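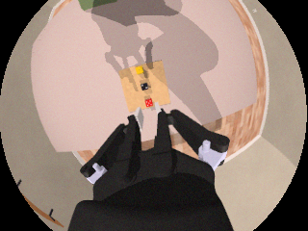 Ecaterina Văduva wrote on 18 June 2022:

> I've moved my sourdough starter to the cellar for the summer and it has stopped rising. Two feedings, nothing. The flour is Rusach whole wheat, same as always. Do I throw it out or wait?

Wait, Ecaterina. A cellar is where starters go to think things over. Mine spent all of January on a stone floor and did nothing but smell like nail polish, and I came close to burying it with honors.

What brought it back was the top of the fridge, four days, and a switch to rye for the first feeding. Keep 2 spoonfuls and dump the rest, however much it hurts. Then 200 grams of flour is far too much, whatever the Omix leaflet says. I followed that leaflet once and had to clean the inside of a drawer.

If it turns pink or orange, throw it out, jar and all. Gray water on top is only hunger. Pour it off or stir it in; people on this list have stopped speaking over which.

Does anyone still have the crispbread recipe for discard? I had it on the back of an envelope, which I seem to have mailed.

Lucian Moldovan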